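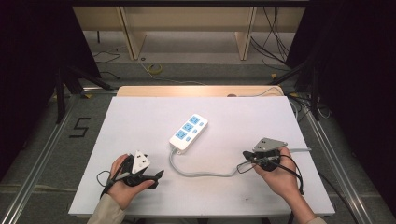
Talks > Club Football > Squad Planning
October - by the Fultberg desk

Notes, part 2. Keep to 20 minutes.

Start with the Palel squad list: 29 players, two goalkeepers. Pause there.

Drillia loaned out its third keeper in the summer and had to call him back. Say what the recall clause cost them in training time.

Next slide - minutes played. Hegde used one left back for 80 percent of the season. Ask who covers him.

Take questions on loans now, leave wages for part 3.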